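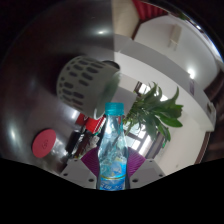

Written by the field support lead, Halvorsen hand-held gripper
Section 8 — Slips and Lost Grip on Plastic Bottles

A thin plastic bottle is a wonderful test of your gripper, and a slip is a great way to learn how the ribbed pads behave! Work through this section when the Watis app shows fault 1729 (grip lost) or when a bottle slides between the pads.

CAUTION: Keep your free hand away from the fingers until the fault is cleared. They may close again without warning.

1. Set the bottle down on the table and let go of the trigger. Don't try to catch one that is already falling.

2. Clear the fault in Watis. If 2305 comes up in its place, the fingers are out of line — go to step 5.

3. Check that the cap is screwed on tight. Wipe the bottle and both pads with a dry cloth.

4. Close slowly on the body of the bottle, below the shoulders, with one pad on each side. The ribs should bend a little and hug the plastic. Stop squeezing if the wall starts to buckle.

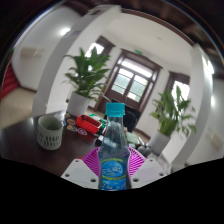
5. Open the fingers and look at the screws in both mounts. Tighten any loose ones by hand with the Ususer key, going a little at a time from side to side.

Note: Never run the gripper with a torn pad. Stornmont ships replacements in pairs, so change both.

6. Bring the open fingers up to the bottle with the bottle midway between the pads, then close and lift just clear of the table. Repeat until you have 50 lifts with no fault. It goes faster than you'd think, and it's pretty satisfying!

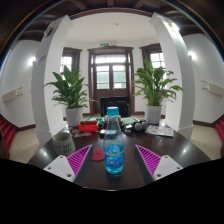

Fig. 8. Open fingers, bottle standing between the pads.

If 1729 comes back during the lifts, save the Watis log and stop using the gripper.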